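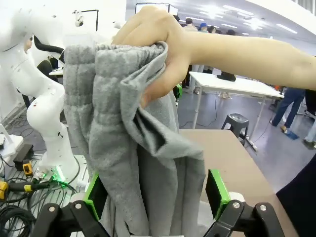 Odimora cloth handling, software progress report for March
Prepared for the Grovum program office

Where we are

The milestone for this period was a planner that takes a garment from a person's hand and lays it on a table without help. We do not have that. We have a grasp controller that behaves well, a perception module that I trust less than I did in December, and a planner that depends on both.

Perception

The fold detector from Clullow was sold to us as ready for soft goods. On our log of 200 handover attempts it did well on flat, single-color towels. On gray fleece it keeps reading a deep shadow between folds as the edge of the cloth, and the planner then aims for an edge that isn't there. The wrist view makes this harder. With a person holding the top of the garment, the cloth fills much of the view and hangs down between the green finger pads, so the detector has very little outline to work with. Clullow suggests retraining on more data. I would like to see one result on their own fleece samples before we pay for that.

Control

The gripper close routine was rewritten. It now ramps force in 6 steps and stops on the first sign of slip. In replay it no longer fights the person's pull. Replay is generous, though, and I would not quote it outside this report.

Planning

Cui, our task planner, still treats the cloth as a line with two ends. That was fine for straps. A draped garment twists, and the plan is often out of date before the arm starts to move. We tried replanning 3 times per second and the arm began to hunt back and forth, so that change has been backed out.

Tooling

Log replay works on every workstation now. Time stamps between the wrist camera and the joint log still drift, and any claim about reaction time should wait for the fix.

Next period

Fix the time stamps first. Then rerun the fleece set with the detector switched off and a plain depth threshold in its place. If the threshold does as well, I will recommend dropping the Clullow license at renewal. The table placement demo should move back two months.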